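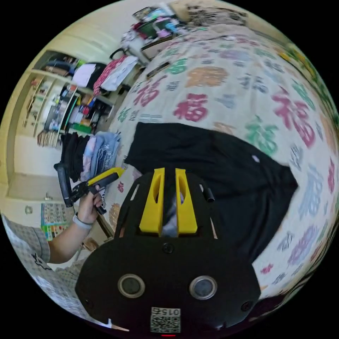
Boîtier noir à deux doigts jaunes, étiquette 015

Lire un sondage sur les relations entre voisins : la méthode pas à pas

Par Iñaki Urquijo
Mis à jour en avril 2026
Niveau : débutant
Temps nécessaire : 30 minutes, une calculatrice et de quoi écrire

« Les habitants de Timitby se méfient de plus en plus de ceux de Wultudlow. » Une phrase pareille, on la lit à la une, on la répète à table, on la retrouve le lendemain dans la bouche d'un élu, et personne n'a ouvert le document d'où elle sort. C'est dommage, parce que ces documents sont passionnants ! J'en lis depuis des années et je prends toujours autant de plaisir à arriver au tableau de la dernière page (souvent le meilleur).

Je vous propose de dépouiller ensemble une enquête du cabinet Skudari sur les deux villes et la vallée qui les sépare. Vous pourrez ensuite refaire l'exercice avec n'importe quel sondage portant sur ce que deux populations voisines pensent l'une de l'autre : deux communes, deux régions, deux pays.

Ce qu'il vous faut

Le rapport complet, et pas le communiqué. Les deux portent souvent le même titre, alors regardez la pagination : un communiqué tient sur deux pages, un rapport en compte plusieurs dizaines. Cherchez aussi une annexe appelée « méthodologie », « note technique » ou « fiche d'enquête ». Si elle est publiée à part, téléchargez-la tout de suite et rangez-la avec le rapport. J'ai perdu une soirée entière à retrouver l'annexe d'une étude déplacée sur un autre site.

Le questionnaire, si possible dans la langue où il a été posé. Chez Skudari, il se trouve à la fin, après les tableaux, en petits caractères.

Étape 1. Repérer qui a payé et qui a posé les questions

Ce sont deux choses différentes. Le commanditaire finance et choisit les thèmes, l'institut rédige les questions et recueille les réponses. Notez les deux noms en haut de votre feuille. Dans notre cas, l'enquête a été commandée par la communauté de communes de Marín, qui a une ligne de bus à défendre entre les deux villes. Cela ne rend pas les résultats faux, et il serait bien paresseux de s'arrêter là. Gardez simplement l'information sous les yeux quand vous arriverez aux questions sur les transports.

Étape 2. Trouver les dates du terrain

La date de publication importe peu. Ce qui compte, ce sont les jours pendant lesquels les gens ont répondu. L'enquête de la vallée a été menée en octobre, juste après la dispute sur le captage d'eau, alors que tout le monde était encore remonté. La vague précédente datait d'une période très calme. Comparer les deux reste permis, mais il faut le dire.

Petit réflexe que j'adore : ouvrir les archives du journal local sur la période du terrain et lire les titres. Cinq minutes, pas davantage. On comprend d'un coup pourquoi telle réponse s'envole.

Étape 3. Distinguer les personnes interrogées des réponses exploitées

Skudari annonce 2937 personnes interrogées. C'est le chiffre du communiqué, écrit en gros. Or les tableaux portent tous la mention « base : 2639 ». Où sont passées les autres ? La réponse est dans l'annexe : questionnaires abandonnés en route, doublons, adresses situées hors de la zone. Rien de scandaleux, c'est même plutôt bon signe qu'un institut le détaille.

Pour vos calculs, prenez toujours la base du tableau que vous lisez. Elle peut changer d'une page à l'autre, notamment quand une question n'est posée qu'à ceux qui ont répondu oui à la précédente.

Étape 4. Calculer la marge d'erreur (si, si, vous allez y arriver)

Prenez la base, cherchez sa racine carrée sur votre calculatrice, divisez un par le résultat, multipliez par cent. Vous obtenez, en points, une marge un peu large mais très suffisante pour lire la presse. Avec 2639 réponses, on trouve un peu moins de deux points, dans un sens comme dans l'autre.

Maintenant, faites le même calcul avec un sous-groupe. Le rapport consacre un encadré entier aux « jeunes actifs de Wultudlow travaillant à Timitby ». Base : 30. La marge grimpe à dix-huit points ! On peut raconter à peu près tout ce qu'on veut avec une marge pareille. L'encadré a pourtant été repris partout, avec un joli graphique en couleurs.

Une précaution quand même : ce calcul vaut en toute rigueur pour un échantillon tiré au hasard. Beaucoup d'enquêtes utilisent la méthode des quotas, ou un panel de volontaires inscrits en ligne. La marge devient alors un ordre de grandeur, et l'erreur réelle peut être plus forte.

Étape 5. Lire la question à voix haute

Mon étape préférée. Prenez la question exacte, telle qu'elle figure dans le questionnaire, et lisez-la à quelqu'un qui ne sait rien du sujet. Regardez sa tête.

Comparez par exemple ces deux formulations, toutes deux tirées de vagues successives de la même étude :

« Diriez-vous que vous faites confiance aux habitants de l'autre ville ? »

« Compte tenu des tensions récentes, diriez-vous que vous faites encore confiance aux habitants de l'autre ville ? »

La seconde glisse des tensions dans l'oreille de la personne, puis ajoute un « encore » qui suggère déjà la réponse. Entre les deux vagues, la confiance a perdu 13 points. Quelle part revient à la vallée, quelle part au questionnaire ? On n'en sait rien, et le rapport non plus. Notez-le en marge, avec le numéro de page, c'est le genre de remarque qui vous servira en réunion publique.

Vérifiez aussi l'ordre des questions. Une série sur les vols et les incivilités placée juste avant la question de confiance peut tirer tout le monde vers le bas.

Étape 6. Chercher les « sans opinion »

Ils disparaissent souvent des graphiques. On vous montre deux barres, favorables et défavorables, qui font cent à elles deux, alors qu'un bon tiers des gens a répondu « ne sait pas ». Retournez au tableau d'origine et recopiez la ligne entière. Sur les relations entre voisins, cette indécision est une vraie information : beaucoup d'habitants n'ont tout simplement jamais parlé à quelqu'un de l'autre ville, et ils ont l'élégance de le reconnaître.

Étape 7. Séparer l'opinion de l'expérience

Les bonnes enquêtes posent les deux sortes de questions. Que pensez-vous des gens d'en face ? Et puis : y avez-vous de la famille, des collègues, un médecin, un garage ? Mettez les deux tableaux côte à côte. Dans la vallée, la méfiance la plus forte vient des quartiers qui ont le moins de contacts avec l'autre rive, et les familles mixtes répondent presque toutes avec une bonhomie réjouissante – y compris sur l'eau !

Attention à ne pas aller trop vite sur les causes. Peut-être que fréquenter ses voisins rend confiant, peut-être que les gens confiants traversent plus volontiers le pont. Un sondage isolé ne tranche pas.

Étape 8. Récrire le titre

Reprenez la phrase du départ et corrigez-la avec vos notes. Pour notre exemple, j'arrive à ceci : « Interrogés en octobre, après la dispute sur l'eau, les habitants des deux villes déclarent moins de confiance qu'à la vague précédente, avec une question formulée autrement. » C'est plus long, ça ferait un titre affreux, mais on peut le défendre devant n'importe qui.

Gardez cette phrase avec la référence du rapport. Au bout de quelques enquêtes, vous aurez un petit carnet formidable, et vous verrez revenir les mêmes tours de main d'un institut à l'autre.

Questions qu'on me pose souvent

Et si l'annexe est introuvable ?
Écrivez à l'institut. Un message court, poli, avec le titre exact de l'étude. Skudari m'a répondu en deux jours et m'a même envoyé les tableaux croisés, que je n'avais pas osé demander. En cas de silence, écrivez au commanditaire.

Peut-on comparer deux sondages d'instituts différents ?
Oui pour une tendance générale, avec beaucoup de prudence pour un écart de quelques points. Regardez d'abord si le mode de recueil est le même. On avoue plus facilement une antipathie à un écran qu'à un enquêteur au téléphone.

Les redressements, c'est du bidouillage ?
Non ! Si l'échantillon compte trop de retraités, on donne un peu moins de poids à leurs réponses et un peu plus à celles des autres. C'est courant et sain, à condition que les critères soient indiqués : âge, sexe, commune, profession le plus souvent. Méfiez-vous seulement quand le rapport parle de données redressées sans dire sur quoi.

Par quelle enquête commencer ?
Par une étude qui concerne votre coin. Vous connaissez les lieux, les vieilles querelles, le nom du pont, et vous repérerez tout de suite une question posée par quelqu'un qui n'y a jamais mis les pieds.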